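Filed under: Library Services – Borrowing and Returns

How to Request a Book Through Interlibrary Loan

Residents who hold a current Brannigan Library card may borrow titles that the library does not own.
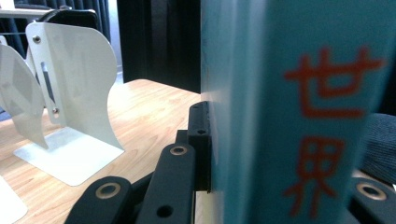 How long may a borrowed title be kept? The lending library sets the due date, and most loans run for 14 days from the date of pickup.

1. Search the Brannigan catalog first. Titles held at any branch must be requested as ordinary holds.

2. Sign in to your account and select "Request an Outside Title." Enter the author, the full title and, where known, the year of publication. For works in other languages, give the title in its original script if possible.

3. State the highest fee you are willing to pay. Most lenders charge nothing – a few ask for return postage.

4. Wait for the pickup notice, then bring your card to the Neltitz Street desk. Leave the paper band on the cover.

5. Return the book to the same desk. Outside loans must not be placed in the book drop.

Renewals must be requested before the due date and are granted only by the lender. Reference works and titles published within the past year are seldom lent.

Questions may be directed to Priya Zamora, Interlibrary Loan, extension 528.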